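Damgaard Capillary Matting

Capillary matting for greenhouse staging, seed trays and pot-grown houseplants. The mat draws water from a reservoir and holds it against the base of the pot, so that compost is wetted from below. Supplied on the roll, 500 mm or 900 mm wide, and cut to length by the metre.

The upper face is a black perforated film, which slows algae and keeps roots from growing down into the felt. The lower face is plain felt. Lay the mat with the film uppermost on a level, waterproof surface, and let one end hang at least 7 cm into the reservoir. Soak the whole piece before first use - dry felt will not start drawing on its own.

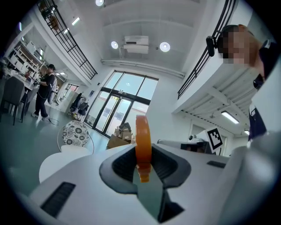 Pots must have open drainage holes and a flat base. Pots with feet or a raised rim will not make contact and need a wick, sold separately under the Duvside name. Remove any crocks from the bottom of the pot. Water once from above after setting the pots down, then leave the mat to do the work.

Not suitable for cacti, succulents or anything else that needs to dry out between waterings. In August a full bench of tomatoes may empty the standard reservoir in a day, and the large tank is the better choice.

Care: rinse in clean water between crops. Do not wring, tumble dry or use bleach. Salts from liquid feed will build up as a white crust and should be flushed through from the film side.

Widths: 500 mm, 900 mm
Colour: black film, grey felt
Minimum order: one metre
Returns: uncut rolls only
Dispatch: orders placed by noon on Friday leave the same day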